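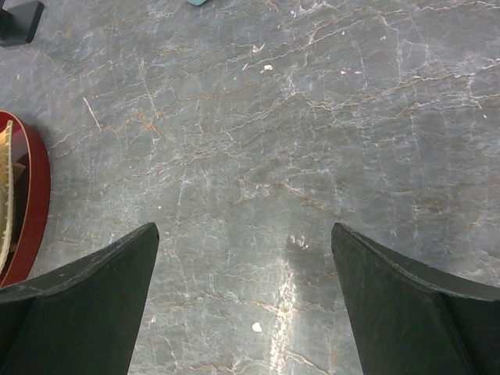 The gray counter, veins and crumbs included

Counter notes, December 2018

Quick one this month, the Dosurcombe newsletter goes out tonight and my page is still half empty. So - the tea counter. Gray stone pattern, white walls, everyone's elbows. We had the big clear-out back in September and I promised to report on how it's holding up. Mostly fine. Crumbs are winning.

The trouble with that surface is the pattern. All those fine pale lines, plus the rusty ones, and a fleck of biscuit just disappears into it. You wipe, you step back, looks great. Then you bend down and look along it toward the light and there they are. So please wipe toward you, into your hand, and not into the corner. The corner has enough going on.

Cloths: the gray ones from Orovine are for the counter, the striped ones are for dishes. Both get washed at 40. If you take the last clean one, put a load on. Up to 5 cloths went missing over the fall and I would love to see any of them again.
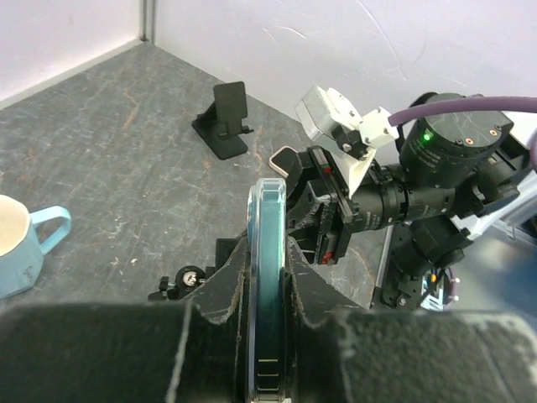

Small stuff next. Small stuff is what eats a counter. Rule from September still stands - if it fits in your palm and it isn't for drinking out of, it goes in the Baxter drawer (second one down, named after the label on the front, no other reason). Batteries, string, pens, the Florkar catalog, whatever. Drawer gets emptied at the end of the month and anything unclaimed goes on the swap shelf.

I know the drawer sticks. Lift and pull.
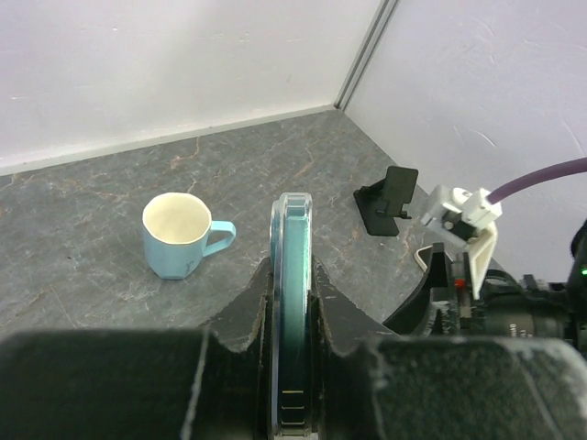
The counter, light blue mug on the left

Mugs. One out per person, thats the deal. The light blue one with the flat sides can stay out, it gets used all day and it's a nice mug. Handle turned so somebody can grab it without reaching over everything else. Rinse it when your done, even if you're coming back for another. Tea rings inside a cream mug take ages to shift - a spoonful of baking soda and a bit of warm water, leave it, then a soft sponge. No scouring pads please.

Same goes for the white walls, they mark easily and scrubbing only spreads it.

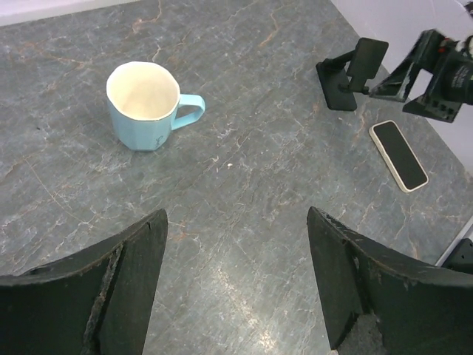
The black phone stand stays too. I had it down for the swap shelf and got 57 messages, so okay, I hear you. Recipes, timers, calls with your hands full, fine. Lift it when you wipe, don't go round it.

Still wanted for the counter: a small brush and pan, and a tray for the tea things. Drop them by the sink with a note on. Next page will be the fridge, so check your shelf.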